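Subject: Re: [fullow-users] How many folds before it's worth training?
Date: 2021-08-08

> We've got the handhelds printed and the tracking seems happy enough, but
> before I spend my evenings on it I'd like to know what a decent set of cloth
> examples looks like. Do you fold the same towel over and over or keep
> swapping? And do you start each one from flat, or from a mess? Our first
> try was all flat starts and the policy just sits there if there's so much as
> a crease in it.

Ooh, a cloth question, my favourite! We've been at this since July in Porkthorpe with the Jumura build of the handhelds (the ones with the blue ridged pads), so take all this as coming from one small group with one table and a lot of soft furnishings.

Your flat starts are the trouble, I'd bet money on it. We did exactly the same thing. Our first batch was 40 lovely tidy demos, every one of them beginning with the cloth squared up to the table edge, and what we got was a policy that could fold a blanket somebody had already nearly folded. Give it a heap and it hovered over the middle like it was waiting for a bus. So now we start from a mess nearly every time, and the first thing in each demo is finding a corner and getting hold of it. That's the bit it needs to see most. I'd say half of what we keep is corner-finding and the folding proper is almost an afterthought — though I know the Yusuf lot do it the other way about and split the two into separate tasks.

We work on the felt-topped table, which I'd recommend if you can get at one. The cloth doesn't skate off when you pull, and the white lines round the edge give you something to square up to at the end. The brown plush blanket is what we've used most, partly because it's a pig to handle. It's furry and thick and the corners hide inside the folds.

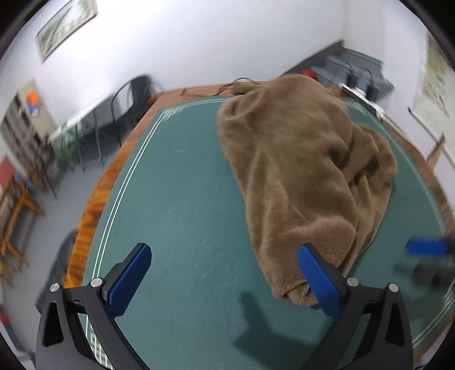 What we do now, more or less in order

1. Pick the blanket up and drop it. Don't arrange it! If you catch yourself tweaking the heap so there's a nice corner on your side, drop it again. I'm terrible for this.

2. Go in for the nearest corner with one gripper open and get the pad properly against the cloth before you close. A quick snatch looks fine when you're doing it and is horrible to learn from.

3. Bring the second hand in slowly. Both hands want to be in view of each other for a bit before you pull.

4. Pull out flat, fold, square up to the lines, let go with both, back off. Leave a moment of nothing at the end or the policy never learns to stop.

5. If you fumble a corner, carry on and fix it. We used to bin those and we were daft to. The recoveries are some of the most useful ones we've got. Bin it only if the tracking drops out or you drag the whole thing on the floor.

On swapping: yes, but not straight away. We stuck with 2 blankets until the thing was picking up corners sensibly and then brought in towels. If you swap too early you can't tell whether it's struggling with the heap or with the fabric. Lighting I'd vary from the off, though. The grippers throw a shadow on the felt, and with the lamp always in one place we were a bit worried it was learning the shadow. Move the lamp, do some with the blinds up, do some at night.

As for how long it takes, I get through around 9 before my wrists want a rest, and I'd stop there even if you feel fine. The tired ones all look the same, you take the same lazy route to the same corner.

Oh, and check the screws on the jaws when you sit down. One of ours worked loose mid-session and the pad was sitting at a funny angle for I don't know how many demos before I noticed. All of those had to go.

What's the Fullow exporter doing with your timestamps, by the way? Ours come out with the left hand a touch behind the right and I haven't got to the bottom of it.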